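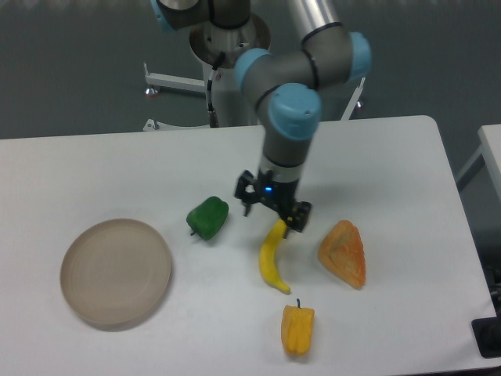 A gripper just above a white table

Skundholm Island: Frequently Asked Questions

Last updated 2021-02-11

How do I get to Skundholm?
By ferry from the mainland pier at Turar. The crossing takes 20 minutes in normal weather. There is no airstrip and no bridge. In the off season there are fewer sailings, so check the timetable before you book a room.

Can I bring my car?
Yes, but you probably don't need it. The ferry takes a small number of cars and you have to reserve a space. Foot passengers and bicycles don't need a reservation. The road from the harbor to the village is flat, and most guesthouses will pick up your bags if you ask the day before.

When is the best time to visit?
August has the warmest water and the most people. If you want the beaches to yourself, come in late spring or early fall and bring a windbreaker. The lighthouse path stays open all year. The swimming platform is taken in for the winter.

Where should I stay?
There are three choices:
Guesthouse Kestura, next to the harbor. Simple rooms, shared kitchen, breakfast included.
The Uçar cottages, on the west side. Each one sleeps four. You need to bring sheets and towels or rent them at check-in.
The campground behind the dunes. It has 200 pitches, hot showers and a small laundry room.

Is wild camping allowed?
No. Tents are only allowed at the campground. Open fires are not allowed anywhere on the island, and that includes the beaches.

How long is the coastal walk?
Most people need four to five hours for the full loop, with stops. The north end is rocky and gets slippery after rain — wear real shoes. The highest point is 300 feet above the water and has a bench. There is no drinking water after you leave the village.

Are dogs welcome?
On the ferry and at the campground, yes, on a leash. Kestura takes dogs in the ground-floor rooms only. The Uçar cottages don't take pets. Dogs must stay off the north end while the birds are nesting.

Is there a bank or ATM?
No. The shop and both cafes take cards, but the bike rental and the honey stand by the church are cash only.

What happens if the ferry is canceled?
It happens a few times each winter, almost always because of wind. Your ticket is good for the next sailing. The guesthouse usually keeps a room or two back for people who are stuck, but call early.

Can I see Skundholm in a day?
You can see the village, the harbor and one beach. If you want to do the full loop as well, stay a night — the last boat leaves earlier than you'd like.

Who do I ask about something not listed?
For rooms at Kestura, write to Kevser Çınar. For group trips and school visits, write to Roswitha Pfister. Ferry questions go to the ticket office at Turar, which answers the phone in the mornings only.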